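Gripper comparison in simulation, posts from this week. I'm putting them in one thread so they are easier to find later.

1/
Two grippers to compare, both parallel jaw, both electric. One is the Gasten, which has short fingers and a wide body. The other is the Leiva, which is slimmer and has a longer stroke. I have models of both and only one real one, the Leiva. The Gasten would have to be ordered, so I want to know if it's worth it first.

2/
The job is small part sorting. Pick loose parts off a table, put each one in its own compartment in a long tray. The parts are small and don't match each other in shape or color. The tray has low walls between compartments, and those walls are where most of my trouble comes from.

3/
Simulator is Torus. I used Zevico before this and still have the old scenes. Contact in Zevico was fine for boxes and bad for anything round. Parts would creep out of the fingers during a slow lift. I haven't seen that in Torus yet with the same friction numbers.

4/
Room setup is deliberately plain. Wood table in a corner, arm at the back on a block, one shelf on the wall, an outlet, a door. I kept the room because the camera policy I want to run later was bad at blank backgrounds.
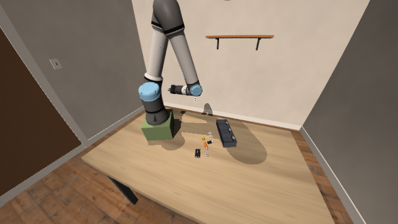
3 min read

5/
For the start pose I fold the arm up so the two long links make a tight upside-down V, with the gripper level and pointing back toward the shoulder side. It clears the table by a lot. From there the arm can reach the loose parts or the tray without passing the wrist through a bad angle.

6/
I tried a lower start pose on Thursday. It saved time on each pick, but the elbow swung out wide on the way to the near end of the tray and the planner failed more often. Went back to the folded one.

7/
The tray sits at an angle to the table edge. That's on purpose. With the tray square to the arm base, both grippers did well and I learned nothing. Turn it and the gripper has to rotate to match the compartments, and then the width of the body starts to matter.

8/
Test plan: same seed, same part positions, same arm, same speed limits. Only the gripper model and the tool offset change. 998 attempts for each gripper. I wanted a rounder number, but two runs on the Gasten side crashed on load and I trimmed the other side to match.

9/
A pick counts as good if the part ends up in the right compartment and lies below the top of the walls. Part leaning on a wall is a fail. Part dropped in the compartment next door is a fail. If the tray moves more than 5 mm that's a fail too, even if the part went in.

10/
Results on picking alone: no real difference. Both grippers get the blocky parts nearly every time. Both have trouble with small round parts, and for the same reason. The fingertips are flat and the contact patch is tiny.

11/
Results on placing: the Leiva is clearly better. The Gasten body is wide enough that it touches the tray wall before the fingers are low enough to let go. You can release higher and let the part fall, but then it bounces, and the light ones end up leaning.

12/
I added 15 mm to the Gasten fingers in the model to see if that fixed it. It did, mostly. Placing came up close to the Leiva. The grip got softer at the tips, though, and long parts started to twist when picked near one end.

13/
Someone asked about closing force. I kept both at the same setting, well under what either one can do. More force didn't help with the round parts. It made them shoot out sideways.

14/
Cameras. One fixed view of the whole table, one on the wrist. For this comparison the parts' poses came straight from the simulator, so the cameras didn't affect the numbers. I logged both views anyway.

15/
Things I noticed in the logs that will matter later: shadows. The arm puts dark shapes on the tabletop, and small black parts get hard to pick out when they fall inside one. The wrist view is better for that when the gripper is close, worse when it's high up.

16/
Also the fixed view loses the tops of things. With the arm folded, the elbow is right at the top of the image and goes a little past it. I'm going to pull the camera back before I record anything for training.

17/
Controller notes, for anyone doing the same thing. Position control all the way down was too stiff for placing. One bad offset and the arm pushes the tray across the table. I switched to a softer setting for the last part of the descent and tray movement dropped a lot for both grippers.

18/
The softer setting costs time. A full pick and place went up by over a second. I can live with that on this job. On a line I probably couldn't.

19/
Decision for now: stay with the Leiva and don't order the Gasten. If I needed a stronger grip on heavier parts I'd look at it again with the longer fingers.

20/
Next is fingertip shape. I have a V-groove tip drawn and want to try it on the round parts before printing one. Same tray, same table, same seed. After that I'll run the Leiva on the real arm and see how far off the simulated placing numbers are.

21/
Scene files need cleaning up before I share them. Paths are hard-coded and the part names make no sense. I'll add the link to this thread when they're ready.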